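Robot Teleoperator and Evaluation Technician (fixed term)
Tredo household handling service, Madik site

Sayegh supplies evaluation and training data services to companies building two-armed household robots. Tredo is our bathroom and bedroom package: the customer specifies a set of domestic tasks, and we deliver recorded runs, fault logs and a written assessment of the hands and control software. We are recruiting two technicians for the next contract period, starting in January.

The work

You will operate a humanoid robot with five-fingered hands through a set programme of tasks in furnished test rooms. Current tasks include folding and hanging towels, clearing and wiping the vanity, and moving small items such as mugs and toothbrushes. A standard shift contains 32 recorded runs. Each run is graded by the operator and then checked by a second technician.

Other duties:
Resetting rooms to the task sheet between runs
Daily joint and fingertip checks, cable inspection and calibration
Writing fault reports that a customer's engineer can act on without a follow-up call
Assisting with customer acceptance visits, usually one per month

Requirements

Experience with teleoperation, motion capture, CNC or other equipment operated to a written procedure
Good hand-eye coordination and the ability to stand for long periods
Clear written English
Basic fault finding on cables and connectors

Familiarity with Linux and with dexterous hands is useful — training is given in both. A degree is not required. Applicants who have worked in hotel housekeeping or home care are encouraged to apply, as we write our task sheets from ordinary domestic practice.

Terms

Contract length 13 months, with a review at the midpoint. 32 hours per week over four days, early or late shift. 28 days of paid leave. Safety footwear is provided. The post is on site and cannot be done remotely.

Selection

Shortlisted applicants attend a practical session of around two hours. It consists of a supervised operating trial, a short written fault report and an interview with Fereshteh Sharifi (operations) and Bilal Nassar (hardware). No preparation is needed.

To apply, send a CV and a covering note of one page to Widad Abou Jaoude, quoting reference TREDO-TECH. Technical questions about the post may be addressed to Bilal Nassar.
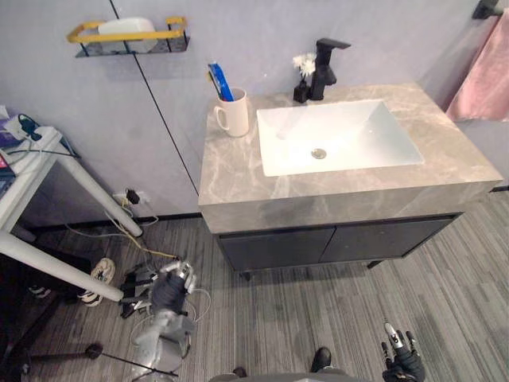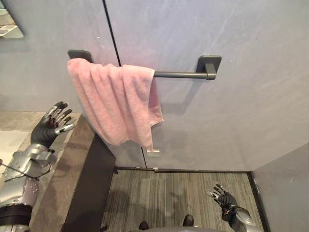 Tredo bathroom tasks: vanity and towel bar, with the robot's hands in view.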